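Unutar opens orders for Calville shelf-picking kit

Press release
October
For immediate release
Categories: Products, Retail handling, Drinks

BOTSTEAD — Unutar has opened orders for Calville, a retrofit kit that allows a robot arm to pick bottled drinks from ordinary retail and back-of-store shelving. The kit comprises a two-finger gripper, a wrist camera, a control unit and the Calville picking software. The arm itself is not included.

Calville is intended for sites that already hold drinks on open shelves and do not wish to replace them with trays, chutes or vending columns. Bottles remain in rows, front to back, as they would be placed by hand. The software works from the front of each row and treats the bottles behind as stock that may or may not be within reach, depending on the depth of the shelf and the clearance beneath the shelf above.

The gripper closes on the body of the bottle below the shoulder. Grip force is set per product line and held in a table which the operator can edit. Soft-walled water bottles need a lower setting than carbonated drinks, and the default table supplied with the kit reflects this. Maximum finger opening is 90 mm. The jaw pads are replaceable and can be changed without removing the gripper from the arm.

Product lines are told apart by cap colour, label and outline taken together. Cap colour alone is not used as a deciding feature, as several drinks in a typical range share it. New lines are added by presenting a bottle to the wrist camera at 16 positions and entering a name and a grip setting. The standard licence covers 70 product lines per control unit.
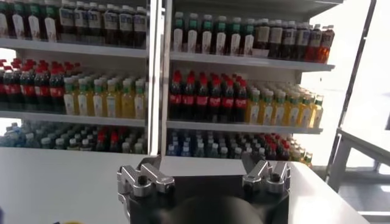
What happens when the front position in a row is empty?

The arm looks further back along the same row and picks the next bottle if the fingers can reach it without touching the bottles on either side. If they cannot, the row is marked for attention and the order moves to another row holding the same product. Where there is no other row, the order is held and a message is sent to the operator's screen.

Calville can be used with shelving up to 1780 mm high, measured from the floor to the top shelf surface, subject to the reach of the arm. Shelf positions are taught once during installation. A short check routine then compares each shelf edge with its stored position at start-up and reports any shelf that has moved. Picking on that shelf is suspended until the new position has been accepted.

The control unit connects to existing order systems over a wired network. It accepts a list of products and quantities and returns a status for each item: picked, held or refused. Pick records are stored locally and can be exported as plain text files.

This release covers upright plastic bottles only. Glass bottles, cans, cartons and shrink-wrapped multipacks are outside the stated range. The kit does not restock shelves. Installers remain responsible for the risk assessment of the complete cell, including guarding and access.

Installation is carried out by Unutar or by its partner Dunmore, which will also hold spare jaw pads, finger links and camera covers. Sites are asked to supply shelf drawings and a list of product lines before an installation is booked.

Orders and technical enquiries are handled by the Unutar sales office in Botstead. A data sheet, mounting drawings and the list of supported arms are available on request.

Ends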